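Friday club, week five

August 21, 2020

I meant to write this up on Saturday morning, when it was all fresh, and then the boiler man came and after that it was the garden, so you are getting it rather late and with a biscuit in my other hand. My apologies to the three or four of you who asked!

For anyone new, I help run the robot club at Gernby, which used to meet in the back room of the library and since April has met on our laptops instead, each of us in our own kitchen or bedroom. I was dreading it, to be truthful. I thought the whole joy of the thing was in the screwdrivers and the spilt nuts and everybody leaning over the same table. But we have been building everything in a simulator, and I have grown very fond of it. Dineo Nkuna set up the shared room for us over one long weekend and gave it a proper chequered floor, a door and a clock, and I can't tell you how much the clock cheers me up. It feels like a place we go to.

The project this term is called Pinison (Refilwe chose the name, and won't say what it means). The big arm on the table has to find the blue block, come down to it and take hold of it, with all the movements written by the club members themselves. No ready-made paths allowed. Each pair writes its own bit of program, we load it up on the Friday call, and then we all sit there with our chins in our hands and watch.
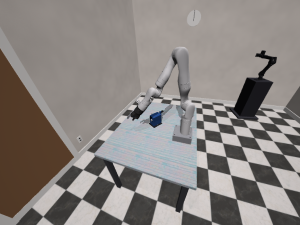

Danica wrote to me afterwards to say that she would sooner we had begun with two joints and worked up, as her pair spent the whole of the first fortnight just learning which number moved the elbow and which one moved the wrist. I do see her point. Mind you, she also said that once it clicked they couldn't stop playing with it, and that she had been late for her tea two nights running, so perhaps a bit of muddle at the start did no lasting harm.

What I hadn't expected was how much of the evening would go on talking. When we met in person, people tended to grab the thing and try it. Now they have to explain to each other what they want the arm to do, in words, before anything happens, and it's lovely to listen to. Deepika Hegde is especially good at this. She will say something like "go up and over, as if you were reaching past a teapot," and then her partner has to turn that into angles, and there's a long silence with a lot of typing in it.
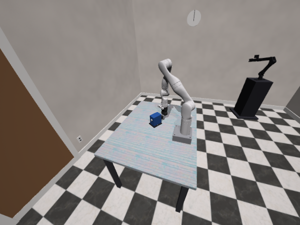 The hardest part for nearly everyone has been the way in. You can tell the arm to go to a spot, and it will go, but it will take whatever route suits it, and that may well be straight through the thing you were hoping to pick up. So the advice I keep giving (I must sound like a parrot by now) is to stop short, get yourself above the table with the fingers open, and only then think about closing the last little gap. With the wrist pointing almost straight down and the gripper hovering right beside the block, you have somewhere sensible to begin from, and if the next line of your program is wrong you haven't got far to go back. Refilwe Mathebula calls this "parking", and the word has stuck.

We keep a log of every attempt, all pairs together, and by the end of the call it had reached 317. I read the number out and there was a cheer, and somebody's dog joined in. Eliécer Urrego, who keeps the log, would like us to write a proper note beside each one, what was changed and why, and he's right, but at the moment a good many of the notes say things like "hmm" and "again". We are going to do better. I have promised him, and I have promised on behalf of some other people as well, which was possibly rash. 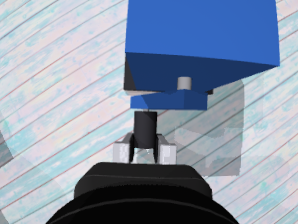 Looking closely is the other thing we're trying to learn. From across the room everything seems tidy, and a pair will be quite sure their numbers are good, and then you bring the view right down by the fingers and find there's a whole lot more to think about - which way the gripper is turned, how near each side is, what else is close by. I've asked everyone to check from at least two views before they run anything next time. There was some groaning about this. Dineo said she'd write a little shortcut so that switching takes one key, and the groaning stopped.

Next Friday we carry on with the same block, and any pair that feels ready can start on turning the wrist. If you'd like to join us, you don't need to have written a line of code before, only a laptop that doesn't mind working a bit hard (mine sounds like a hairdryer) and a free evening. Leave a comment underneath and I'll send you the joining notes. They run to 28 pages at the moment, I'm afraid, but a lot of that is Dineo's drawings, and they're well worth having.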